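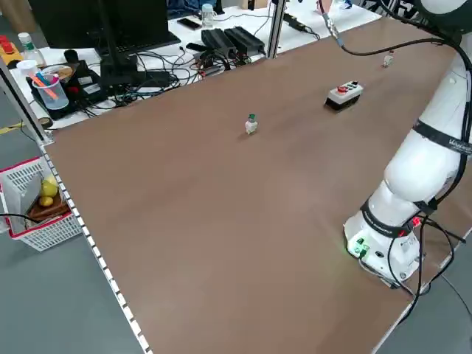 Two white figures, one green top, one reddish-pink.

Flirkelmont Building, monthly walk-through, June
Checked by: Chae-won Noh
Comments read by: Ye-seo Cha, in theory

1. Front entrance and steps
Handrail tight: yes
Treads sound: mostly
The third step has a chip at the edge, same as in the last report and the one before. I have started to think of it as original to the building, along with the brass plate that says 1815.

2. Elevator (Otis)
Certificate posted: yes
Emergency phone answers: yes, after 29 rings
Levels with floor: no on 2, fine elsewhere
A very nice man picked up and asked if I was trapped. I said no, and he sounded let down. Call the service company about the leveling before it trips someone carrying soup.

3. Stairwell B
Lights: 6 of 10 working
Door closes on its own: yes, hard
Bulbs are in the supply closet. The ladder is not. Whoever has the ladder, please bring it back by Thursday.

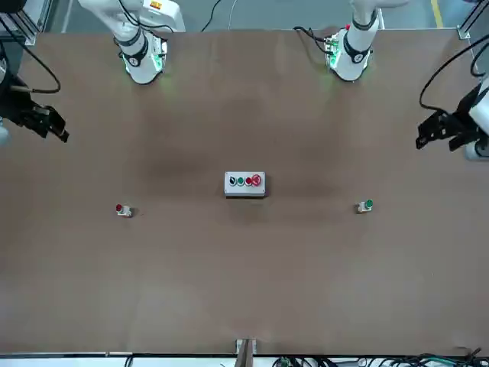 Large brown tabletop, upper floor.

4. Fire extinguishers
Tags current: all but one
Access clear: no
The one outside the Siritz office is behind a ficus. The ficus is healthy and has been watered, more than I can say for the eyewash log. Move the ficus.

5. Exit signs
Lit: yes
Battery test: passed, except rear hall
The rear hall sign went dark the second I pushed the button and took its time coming back. Replace battery.

6. Kitchen
Outlets near sink tested: yes, trip and reset fine
Fridge: closes if you lean on it
Space heater: found under the counter, again - unplugged it, again. The postcard of Cáceres taped over the breaker panel is lovely but I need to read the labels. It has been moved to the fridge, where it also helps with the door.

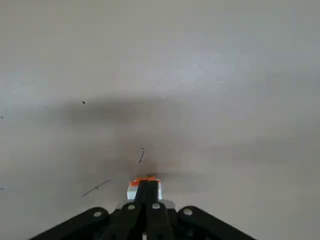

7. Roof hatch
Locked: yes
Key where it should be: no
The key tag was on the hook without the key. Partial credit.

Open items carried over: step, elevator leveling, bulbs, ladder, ficus, battery, key. Initial next to each when done. A check mark alone doesn't count, Ye-seo.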